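Progress note, Brolero retail bank - retention workstream

3 min read
18 shares

Quick one before the steering call, full pack follows when Kalliopi has checked the numbers. Period covered is up to end of April.

Where we are. Discovery finished. Branch interviews finished. Customer interviews: 70 done against a plan of 78, the missing ones are nearly all small business owners in Montes who cancel and rebook and cancel. We'll stop chasing after this month unless you object. Enough to go on.

Headline so far - people don't leave Brolero over price. They leave in the first year, after a complaint or a card problem gets passed between three teams. Price comes up afterwards, when the exit form asks for a reason. Mārtiņš has the call logs to back this up, see annex 2 when it comes.
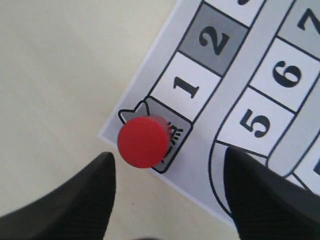 Squares 1 and 2 on the board.

Spend. Under budget on travel, over on data cleaning. The old Plisach branch records came across with duplicate customer numbers and had to be matched by hand. Net effect small. No extra money asked for this quarter. Might be next, depends on the point below.

Loyalty scheme. Recomendation is to pause it. I know this is awkward, the contract with Mukilik is half signed. But we compared customers in the scheme with those outside it, same age of account, same products, and the leaving rate is the same. The points get spent, the customers go anyway. Hugo disagrees and thinks the trial was too short, his note is attached in full so you can judge.

Complaints handling. This is where we'd put the money instead. Proposal is one named person per complaint, start to finish, trial in two branches from the summer. Needs sign-off from operations, who have had the draft for three weeks. A nudge from your side would help.

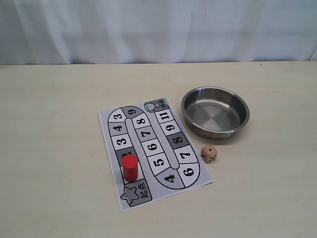
Onboarding is the other piece. At the moment a new current account customer gets a welcome letter, then silence, then a sales call for a loan. We've drafted a first-year plan with fixed contact points and no selling until the account is properly in use. Drawn out, the present process looks a lot like that winding track of numbered squares, up one column and round the bend and down the next, and the customer has no idea which square they are on. The draft has fewer steps and each has an owner. Branch managers liked it, IT less so as two of the triggers don't exist in the system yet.

Risks. Operations sign-off, as above. IT triggers. Subira is only with us part time from next month and she holds most of the segment work, handover started but not finshed.

Next period: close interviews, choose trial branches, decision on Mukilik, costed version of the complaints model. Baseline figures to be frozen before the trial starts, otherwise we can't show anything. 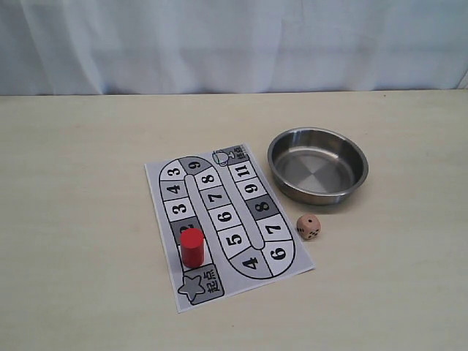
Nicanor Sarmiento asked for it to be recorded that the branches have seen pilots come and go before, and that he wants the staffing for the complaints trial agreed in writing first. Fair. Added to the actions, with me.

2 comments

Hugo Cantero
Still say the scheme needs a full year before anyone calls it. Otherwise fine with this.

Kalliopi Katsaros
Data cleaning line will change slightly, one invoice still to come. Will send tonight.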